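### 3.2 Where pens go

Our second question was simpler than the first and took longer to answer. Staff at the Pludow office sign out supplies from a shared cabinet, and the sign-out sheets suggest that each desk should by now be sitting on a small fortune in ballpoints. The desks disagree. Over the study period 800 pens left the cabinet, and the closing inventory found 100 of them within arm's reach of a chair. The remainder had entered what one respondent called "general circulation," a phrase we have kept because we could not improve on it.

Survey answers were of limited help. Asked whether they had ever walked off with a coworker's pen, most respondents said no; asked whether a coworker had ever walked off with theirs, nearly all said yes, several of them in capital letters. Ziółkowski's rule, which holds that small shared goods drift toward meeting rooms, predicts part of the loss but assumes that people leave meetings with empty hands. Ours did not.

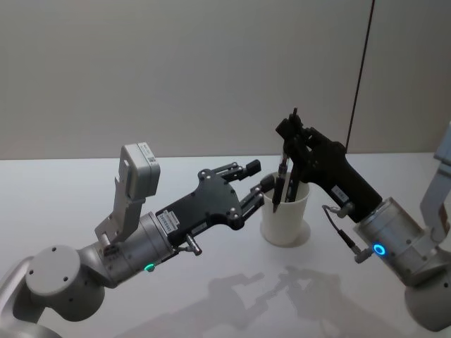
**Figure 2.** A pen cup on a white tabletop.

Storage turned out to matter more than price. We sorted desks by how pens were kept: in a drawer, lying flat on the work surface, or upright in an open container. Drawer pens survived best, though their owners often forgot they had them and signed out more. Upright storage did worst. A cup like the white one in Figure 2 keeps its pens on end and in plain sight, and our respondents treated such a cup as public property even when it stood beside somebody's family photos. Two people described taking a pen from one as "borrowing from the cup," as though the cup had agreed to it.

Labels had a weak effect. At the Nalow branch, where 15 desks received printed name stickers, losses slowed for the first month and then went back to their old rate — by which time several stickers had gone missing as well. We return to the stickers in Section 4, with some reluctance.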